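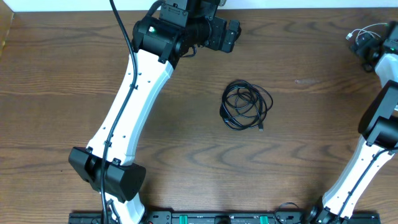 *Tabletop in medium brown, with a wavy grain and a soft sheen.*

# About Letarar

Letarar makes and restores wooden tabletops for homes, schools, libraries and places of work. The company is based in Nornden, where it has its main workshop, its finishing room and its offices. A second workshop, in Urnero, handles restoration and repair.

## Our history

The company began as a repair business. Its first customers were schools in and near Nornden whose desks and dining tables had been sanded and varnished so often that little of the original finish remained. Letarar stripped the tops, filled them where necessary, and returned them to the same rooms during the summer break. Several of those schools still send their tables to us every year.

New work followed when a public library asked for four reading tables to stand beside a set it already owned. The old tables were well made but had darkened unevenly, and a match in color alone would not have been enough. The makers spent most of a winter on samples before the library accepted one. Those samples are still kept in the Nornden office and are shown to clients who ask how closely a new top can be brought to an old one.

Today the company employs 146 people across its two workshops.

## What we make

Our work is limited to tabletops and the tables that carry them. We do not make chairs, cabinets or flooring, and we refer inquiries of that kind to other firms in the region.

The Vass range is our standard line. It is offered in light, medium and dark brown, with a choice of satin or matte finish, and it can be ordered as a top alone or with a base. Most Vass tables are used as dining tables, workbenches or meeting tables. Sizes outside the printed list are quoted separately.

Commissioned pieces account for the rest of our new work. A commission starts with a visit or a set of drawings and continues with a finish sample, which the client keeps. Production does not begin until the sample has been approved in writing.

## Grain and finish

A tabletop is seen from above and at close range, often for hours at a time, and the pattern of the grain has more effect on the character of a room than clients sometimes expect. Long, even streaks give a calm surface. Swirls and ovals draw the eye and are best placed where they will not be hidden by a runner or a stack of papers. Our selectors lay out the material for each order under daylight lamps and mark the face and direction before any cutting is done.

Clients who wish to take part in this stage may visit the selection room by appointment. Those who cannot travel receive photographs taken at a standing height and again from the side, as the contrast between dark and light bands changes with the angle of the light.

Finishes are applied in thin coats and left to cure between applications. A satin surface will catch light from a window or a ceiling fixture; a matte surface will do so far less. We advise clients to view both in the room where the table will stand, and preferably at the time of day when it will be used most. Loan samples are available for 2 weeks.

## Restoration and repair

The Urnero workshop accepts tables from any maker. Work there includes the removal of water rings and ink stains, repairs to split edges, and complete refinishing. Each table is examined on arrival and a written estimate is sent before work starts – there is no charge for the examination, whether or not the owner decides to proceed.

Owners should be aware that some marks cannot be removed without taking away more material than is wise. In such cases the estimate will say so. A number of our customers have chosen to keep a burn or a row of carved initials, and the workshop is glad to refinish a surface around them.

## Training

Letarar takes on apprentices each September. The program lasts four years and is divided between Nornden and Urnero, so that every apprentice learns both new construction and repair. The first months are spent on hand sanding and edge work. Apprentices who complete the program receive a certificate from the company and are invited to apply for permanent positions.

Application forms are issued in February. Previous experience is not required.

## Sample library

The sample library in Nornden holds 300 finished panels, arranged by color from lightest to darkest, with a record of the finish used on each. It is open to designers, teachers and members of the public during office hours. Panels may be carried to the window or compared on the long table at the center of the room. School groups are welcome and should write in advance.

## Visiting and contact

The Nornden office opens at 8:30 a.m. Deliveries are received at the side entrance, and customers bringing a table for assessment are asked to use the same door. Tables intended for Urnero may be left at Nornden for transfer; please label the top and the base separately and enclose your name and a daytime telephone number.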